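Llewellyn reunion special: are they back together or not?
Forum: Reality TV > Dating and Couples 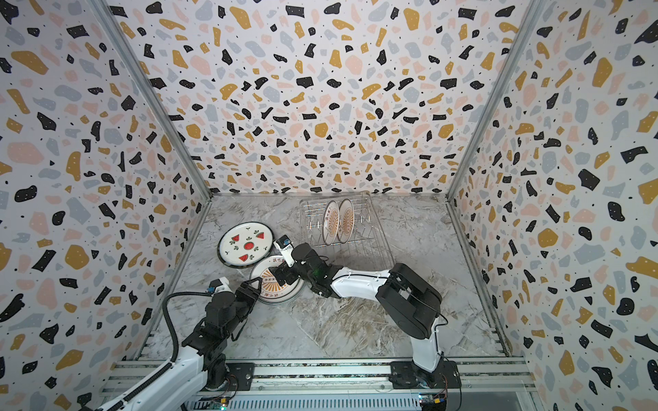

Plates in the rack, terrazzo behind.

marri_creek
Finished the Llewellyn reunion last night and I still can't tell whether the Cokville couple are together. He says they're "working on it", she says they're "in a good place", and then the host goes to an ad break. When it comes back they've moved on to the farm couple and never return to it. Did I miss something?

doubleshot49
You didn't miss anything. They cut it. The promo that ran in August had her saying "I moved out" in that same green dress, and that line isn't in the episode at all.

tassie_lurker
The promo line could be from any point in the conversation. She might have been talking about when she moved out of the share house in episode 7. They do this every season. Remember the "I'm keeping the ring" promo, and she meant her nan's ring.

doubleshot49
She was in the share house with three other people. You don't say "I moved out" in that voice about a share house.

pav_and_cream
They're finished. He has taken every photo of her off his page except the one from the finale, and I'd bet the contract makes him leave that one up until the reunion has aired in every state.

marri_creek
Do we know that's in the contract or are we guessing?

pav_and_cream
Guessing, but the season two pair said something similar on their podcast.

Quollity
I live 20 minutes out of Cokville and they were both at the markets a fortnight ago. Not holding hands, but buying veg together and putting it in the same bag. Make of that what you will. They were nice to the people who came up to them.

doubleshot49
A fortnight ago the reunion hadn't aired. They have to be seen together.

Quollity
At a veg stall at 7 in the morning? There were no cameras there.

tassie_lurker
Agree with Quollity. I also don't think she would have defended him about the money if they'd split. He told her it was a 2,000 dollar loan and it was 4,000, and she sat there and said it was her fault for not asking. I didn't like it, but it wasn't how someone talks about an ex.

marri_creek
That bit annoyed me more than anything else in the episode. He lied about the amount on camera in episode 3 and the host let him get away with "I rounded down". You don't round 4,000 down to 2,000.

pav_and_cream
The host was hopeless all night. The old one would have had the bank statement up on the screen.

Olo_fan_club
Can we talk about the dog? Who has Olo? If you know who has the dog you know whether they're together. He was her dog before the show, but he stayed at the Tuson flat with him for the whole filming break.

Quollity
No dog at the markets. Dogs aren't allowed there though.

doubleshot49
Her sister posted Olo on a couch last week. It isn't the couch from the Tuson flat. That one is grey with the torn arm.

tassie_lurker
People buy new couches.

doubleshot49
With what, he owes 4,000 dollars.

Olo_fan_club
Could be the sister minding him. She's had him before, when they went up north for the overnight dates.

marri_creek
OK, so at the moment we have a missing line from a promo, some vegetables and a couch. I'm leaning towards split but still living in the same town. She has a job in Cokville now and I can't see her giving that up either way.

pav_and_cream
I'll say it again, finished. They'll put out a joint statement with the words "love and respect" in it before the next season starts casting.

tassie_lurker
And I'll say together. Happy to be wrong, I never liked him much.

Quollity
Will report back if I see them again. I'm not going to ask them, so don't message me about it.

Moderator note
Please don't post the address of the Tuson flat or link to family members' private accounts. Two posts removed. The thread for the farm couple is separate, keep it there.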